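The microwave question

We don't own a real microwave. We gave ours up two apartments ago, when it started humming on its own in the evenings, and I have been smug about it ever since. I reheat soup in a pot. I have told people at parties that I reheat soup in a pot.

So I'd like it on the record that there is now a microwave in our home, that it takes up more table than any appliance I have ever paid for, and that it can't heat anything.

It came as part of the play corner, which was supposed to be a weekend job in March. My daughter had been running a restaurant out of the bottom drawer of our real kitchen, the one with the dish towels, and the restaurant had grown. There was a line. There was a bear in the line. Getting to the sink meant asking the bear to step aside, and if you didn't ask nicely you were not served. I don't think I had eaten a meal in peace since Christmas, and the ones I was served were all dish towel.

The plan was to move the business to the other room and give it proper premises. I measured the wall by the window. I drew a small floor plan on the back of the water bill, with a stove, a counter and what I labeled "seating." Then I went online to look at play kitchens and found out what they cost.

The nice ones come from a company called Alorum, and they are nicer than my kitchen. They have soft-close drawers. I have never had a soft-close drawer. The one I liked also came in a box with 119 pieces of hardware, according to the reviews, and one reviewer had received 2 left side panels and had still given it five stars, in the tone of a hostage. I closed the tab and went to bed.

What we ended up with is a light blue table and a white toy microwave. The table is second-hand, from the Grellard place on Rafferty, where they price things by looking at your face. The blue is a very good blue. It's the color of a swimming pool in a brochure, and it makes the brown wooden floor look as if we chose it. The front edge has a slight curve to it, which I took for a design feature until I tried to push it flush against the wall the wrong way around. It now stands the other way, and we all agree it was always going to.

The microwave came from Hilde Martens down the hall, whose kids have moved on to things with batteries. She handed it over in a supermarket bag and said it was a great toy but to watch the door. I thought she meant fingers. She did not mean fingers.

Let me talk about the door.

A microwave door, in my experience, swings to the side, stops at some sensible angle and stays there looking patient. You put in your soup. You close it. I assumed a toy one would do the same on a smaller scale. It does swing, but it has ambitions. It swings right out past the front of the table and hangs there, almost down to the floor, so that the whole thing looks less like an appliance and more like something has been let out of it.

I put the microwave at the left side of the table, because that left the rest of the surface for what my daughter calls prep. She does a great deal of prep. Prep is mostly moving things from one end to the other and saying "behind you" to people who are not moving. But it did mean the door had a clear run at the room, and for the first few days I walked into it every time I came through with laundry. Always the same shin.

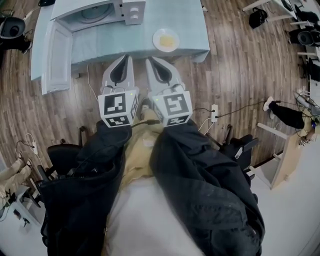

Mahlet Moges says the door should be left open on purpose, all day, and that closing it is where I went wrong. Her theory is that a toy that's already open gets played with and a toy that's shut gets sat on. When theirs was closed it was a box, she says, and it spent a winter as a step stool. Once they left it hanging open, things started going in. She did not say which things, and I noticed that, and I should have asked a follow-up question.

I followed her advice anyway, and things did start going in. By the end of the first week the gray compartment had held half a banana, the TV remote, a sock with another sock inside it, and my reading glasses, which I spent an entire evening looking for while wearing my older, worse glasses. It's surprisingly roomy in there. It's also exactly the gray of everything I lose. I have started checking the microwave before I check my coat pockets, and I regret to say that my success rate has gone up.

The knobs are a separate department. There are two of them, round and white, one above the other on the right side of the front, and as far as I could see they were just knobs. I said so. I was corrected. The top one is for how hot. The bottom one is for how long, or for calling Grandma, depending on the day. If you turn the bottom one while something is cooking, you ruin it, and it has to be thrown out and started again from prep. I have ruined a lot of food this way. I'd like to see it written down somewhere, but the chef doesn't believe in recipes or in warning labels.

Nothing beeps. I want to say that clearly for any parents reading, since I know what you were about to ask. We had a talking cash register for a while, a Tisov, a gift from someone who must have been angry with us, and it said "Thank you for shopping!" in the dark, by itself, from inside a closed closet. Compared with that, this microwave is a houseguest who reads. The only sound in the corner is made by my daughter, who does the beep herself, and does it well, and does it for as long as she feels the food requires. For baked potato this can be most of a morning.

I had a few opinions about tidying when I started on all this, and I'll set them down here for the entertainment of my future self.

The first was that everything would go back in its place at night. I even drew the places. A plate goes here, a pan goes there, the bear goes on his chair. What happens is that at seven o'clock I pick up whatever is on the blue table and put it in the microwave, and then I lean on the door. It's a terrible system. It takes less than a minute and I've never been happier with a system in my life.

The second was that I'd keep the top of the table clear, so that it could also be used for drawing. Kidus Gebretsadik, who has raised more children than I have and has a voice made for bad news, told me a flat surface in a house with a child is a shelf that hasn't found out yet. He was right about that. We draw on the floor now. The floor takes crayon better than I would have liked.

The third was that I would buy the food. I mean the toy food, the wooden tomatoes, the little felt egg. I had a basket of it sitting in my online cart for days. Then I watched her microwave a folded washcloth, take it out with both hands, blow on it and serve it to her uncle as fish. He asked for lemon. She gave him a smaller washcloth. I emptied the cart.

(She does have one wooden pear, from Hilde's bag. It's never been cooked. It's the phone.)

A few practical notes, for anyone about to do the same, as I've had some messages about the table since the last post.

Yes, it wipes clean. A damp rag does it. I did try a paste of baking soda on one spot and was left with a very clean spot, which I then had to look at until I'd done the rest to match. Learn from this or don't.

Yes, put it near a wall, but leave a gap behind it wide enough for an adult arm, because you'll be sending an adult arm down there. I keep a wooden spoon on the windowsill for the deep recoveries.

If your microwave has a door like ours, put it on the side of the table you don't walk past. I say this as a person who has still not moved it. I did get as far as picking it up, one night after bedtime, and carrying it over to the right, and it looked wrong there, like a tooth in the wrong spot. I put it back. My shin has learned to go around.

And if you are handed one in a supermarket bag by a neighbor who says "watch the door," get her to tell you the whole story right there in the hallway. Hilde has since confessed that theirs took down a lamp.

The restaurant itself is doing well. It opens before I'm properly awake and it has stopped taking walk-ins. The dish towel drawer in the real kitchen has gone back to being a drawer, although some of the towels have been promoted and now work in the other room full time. The bear is on staff. I asked this morning if I could have my coffee warmed up, as a joke, and the cup was taken from me very seriously, put inside, and beeped over for so long that it came back a good deal colder than it went in. I said it was perfect. I was told to be careful, it's hot.

Next up is the seating, which on the water bill is a rectangle with a question mark in it. If anyone has a small bench they hate, I live upstairs from the laundromat and I'll come get it.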